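Murín Guesthouse Notes
Data card, version 2, 12/28/18

Roughly 3000 traveler reviews from 200 guesthouses in Murín and Jarnwood. "Hidden gem" shows up far too often to mean much, and I would not book a room on these scores.
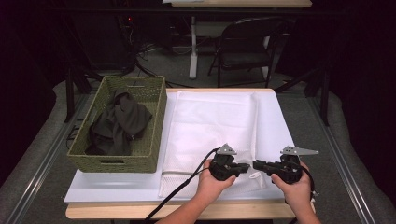
Green basket and mesh bag on the table.

Star ratings came from Promero as is. I doubt the 3 cheapest places earned theirs.
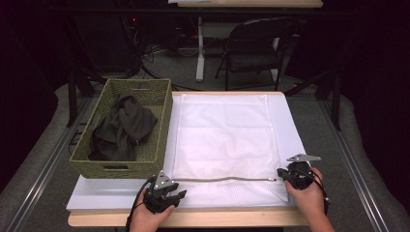
Hermine Grabner
Data editor, Fletton

Prices are whatever guests claimed to have paid. Check them yourself.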